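Mestix felt glides for tables and heavy furniture
Article 2515

Sallier has made small parts for furniture since my grandfather rented the first workshop, and the Mestix glide is the part we sell the most. It is a round foot of pressed wool felt, fixed in a steel cup, with a screw in the middle. You put it under the leg of a table, a cupboard or a piano bench and the furniture can be moved without noise and without scratches.

The felt is 7 mm thick when it is new. In the first weeks it becomes a little thinner under the weight, this is normal. After that it keeps its form for a long time, if the floor is swept now and then. Small stones and sand are the enemy of every felt glide, also of ours.

Details
Article number: 2515
Felt: pressed wool, 7 mm, grey
Cup: steel, zinc plated
Maximum load: 70 kg for each glide
Screw: included
Sold in: packs of 2

Please count the legs before you order. Many customers write to us after the delivery because they took one pack for a table with four legs.

How to fix them
Turn the furniture over and put a blanket under it. Make a small hole in the centre of the leg, not deeper than the screw. For old, dry wood we recommend a little soap on the thread – the wood splits less easily. Tighten the screw by hand. With an electric screwdriver the cup bends quickly and then the glide stands crooked.

If the leg is hollow metal, do not buy this model. You need the Fledex insert, which is pressed into the tube and holds without a screw.

Which floor?
Wood, parquet, linoleum and smooth stone are all good. On very rough tiles or on wide open joints the felt wears out sooner, and a plastic glide is the better choice. We do not recommend felt for bathrooms or for the terrace. Wet wool dries slowly and can leave a mark.

From a customer
"I put them under the dining table in July and my neighbour downstairs thanked me. One screw was a bit short for my thick legs, but Sallier sent me longer ones." – Eulalia Olivares

Replacement felt
The felt disc can be changed without a new cup. Pull out the old one with flat pliers, clean the cup and press the new disc in until it sits level. 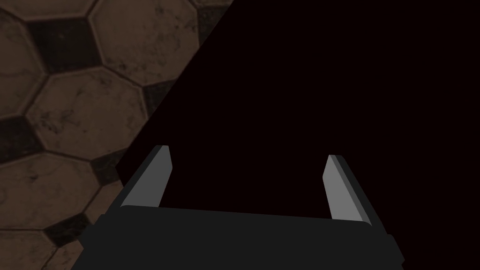
Questions and orders
Write to Leandro Pereyra in our sales office and give him the article number and the diameter of your furniture leg. He answers in English and Spanish.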